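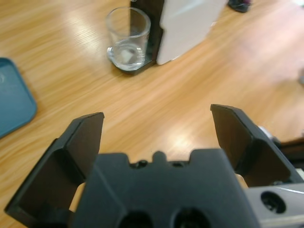 About Werkdale Joinery School

Werkdale is a registered training provider teaching furniture making, timber finishing and workshop safety. Courses run from a single site with two machine rooms, a bench room and a spray booth. Enrolment is capped at 166 learners per year.

Programs

The certificate program takes 300 hours, split between bench work and theory. Theory covers moisture content, grain orientation, adhesives and the reading of workshop drawings. Short courses are offered in veneering, chair repair and hand-cut joints, with no more than 8 learners to an instructor. Evening sessions start at 6:30 pm.

Staff

Liya Zeleke, Head of Training
Henrik Meinecke, Machining and Tool Maintenance
Viorica Stan, Finishing and Colour Matching
Nabil Matar, Assessment and Records

Timber supply

Most stock is kiln-dried hardwood bought through Buvska, our timber merchant. Boards are checked with a moisture meter on delivery and again before machining. Offcuts longer than 300 mm are racked for learner use.

Applications

Applications for the certificate program close in December. Prior trade experience is recognised on presentation of a logbook or employer statement.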